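Questions I get about the home recording project

Last updated Jan 17, 2018

I run the home side of Otura, our project for teaching a robot to do small household jobs from examples people record. Pretty much the same questions land in my inbox every week, so I've put my answers in one place. If yours is missing, write to me and I'll add it.

So what am I signing up for?

You borrow a pair of hand-held grippers, take them home and do chores with them, one gripper in each hand. Folding, sorting, putting away, that kind of thing. Each go at a chore is one example, and the learning system studies lots of them. We have 3273 so far, from kitchens, bedrooms and one very tidy garage!

Do I need to know anything about robots?

Nope. Leandro Gallardo had never touched one of these before he signed up, and his recordings are some of my favorites. If you can work a pair of salad tongs you'll be fine after a practice session.

Why grippers? Can't you just film my hands?

We could, but your hands are too good. You have ten fingers and you can feel when cloth slips. The robot gets two fingers per side, so we want to see how you solve the problem with the same two fingers it has. People come up with lovely tricks once their thumbs are out of the picture.

Do I need a big table or special lighting?

No, please use whatever you'd normally use. Beds are great for laundry, and sunlight from a window is welcome. If every example came from the same plain table, the system would learn that table and then get confused by your guest room.

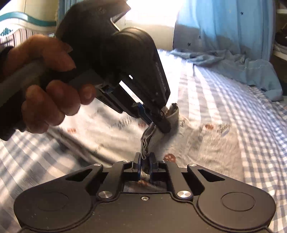

Small gray fabric, two grippers, gingham sheet.

Which chores do you need most right now?

Soft things, soft things, soft things. We have plenty of cups and boxes (thank you, Ayuba) but only 269 examples with cloth of any kind. Socks, washcloths, pillowcases, baby clothes – all good. Passing a piece of cloth from one gripper to the other is especially handy for us, and so is pulling it out straight between the two.

What if I drop something or make a mess of it?

Keep going. Pick it up and carry on as you would on any other laundry day. A recovery is worth having, and I'd much sooner get a clumsy real one than a perfect one you rehearsed. The only ones we throw out are those where someone put the gripper down and finished by hand. I understand the temptation, believe me.

How long does a session take?

I ask for 15 minutes at a time. Your wrists will notice after that, and people start to rush.

Should I clean the grippers?

A quick wipe between sessions is plenty. Lint loves that matte black surface and you'll never get all of it. Please don't use anything wet near the hinges, and don't tighten the screws yourself. If a finger feels wobbly, tell Vega Campos and she'll swap the gripper for you.

Who gets to see my bedroom?

Karla Cervantes and I check the recordings, and that's it before they go into the training set. Put away mail, family photos and anything with a name on it before you start. If you change your mind about a session, send me the day and time and I'll delete it.

Can my kids help?

They can pick the socks! Holding the grippers is for adults only, sorry.

How do I get a pair?

Email me with a couple of evenings that suit you. We're out of loaners until the end of January, but I keep a waiting list and it moves pretty fast.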